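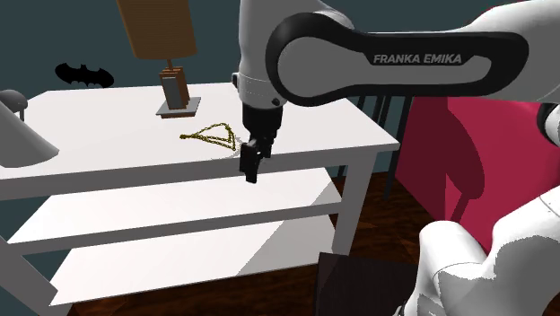
Marwan Boutros asked in October whether a player who signs with a Heron League club may still turn out for a school or university side. The answer is yes, provided that both coaches have signed the dual registration form and that the player has not appeared in more than 16 league matches in the same season.

Do players in the Heron Basketball League receive a salary?

No. The league is amateur and clubs may not pay wages, signing fees or win bonuses. Travel costs for away fixtures may be repaid on production of a receipt, up to a limit of 500 pounds per player per season.

How old must a player be to register?

Players must have reached the age of 16 on the day of registration. Those under 18 also require the written consent of a parent or guardian.

How many players may a club register?

Each club may register up to 22 players. Changes to the list are accepted until the mid-season break. 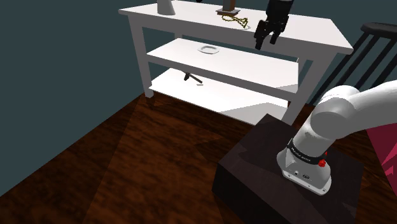 Several clubs have written to say that the mid-season break falls too early for them to replace injured players. The league has noted this view, and a club may now apply for one late registration on medical grounds. A doctor's letter must accompany the form.

Is there a fee for changing clubs?

A transfer costs 50 pounds, payable by the receiving club. Transfers between Plorkell and Ashour, which share a junior section, are free of charge.

Where are the finals played?

Both finals are held at the Fanitz Sports Hall. Tickets are sold through the competing clubs only.

Last updated: August 4, 2025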